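### 5.3 Failure on transparent vessels

The two aborted runs in the May series share a cause, which we trace here in the wrist view and the force log.
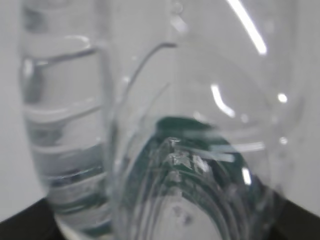 **Figure 7.** Wrist-camera view at close range: a ridged clear cylinder (left) and a rounded clear vessel, with a green region visible through the latter.

The grasp planner takes its approach depth from the wrist view alone once the gripper is within 90 mm of the target. Clear walls give it little to work with. Outlines blur at this range, highlights on the curved surface move with the camera, and anything behind the vessel is bent into bands that the segmenter tends to label as a near surface. In both aborted runs the estimated wall position jumped by 22 mm between consecutive updates, and the controller accepted the new value without a check.

The force limit of 30 N stopped the arm after contact. No vessel broke, but the limit was set for opaque plastic parts and we do not consider it safe for glass. Llorente and Peñalver repeated the approach with the Mollitz depth filter enabled — it rejected the jump in every repeat, at the price of a slower descent.

We therefore hold the last trusted depth whenever the estimate changes faster than the arm can move, and require an operator to confirm before the gripper closes. Stacked or touching vessels remain unsolved.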